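10/2/24 - adhesive bench

Flolo batch 3, lap shear again. Cured at 60 C for 8 hours as the Naciri sheet asks, then pulled. Two coupons let go at the primer, which is the same thing they did in April, when we blamed the primer and bought new primer. Gokum control held fine, smugly.

Clurnix wiped with solvent before bonding: 216 N at break. Unwiped: higher. I have written this down twice and still don't like it. Repeat with fresh wipes.

Humidity log has a hole in it from the old logging PC giving up again. The spare is a desktop tower, and with the side panel off it shows DELL on a green board, processor in its socket, small graphics card below. Disk image goes on it once I find the disk.

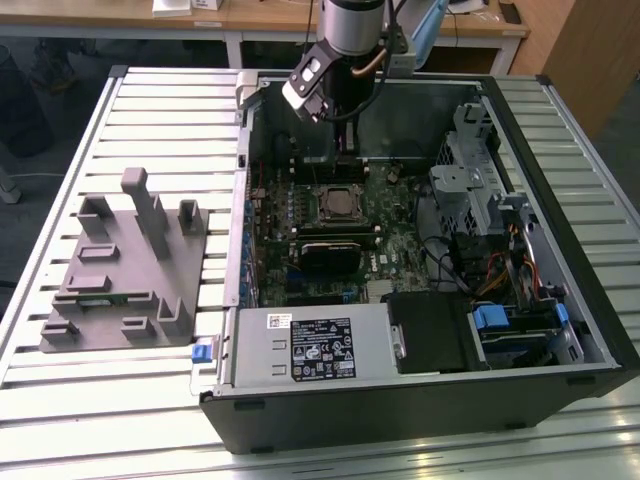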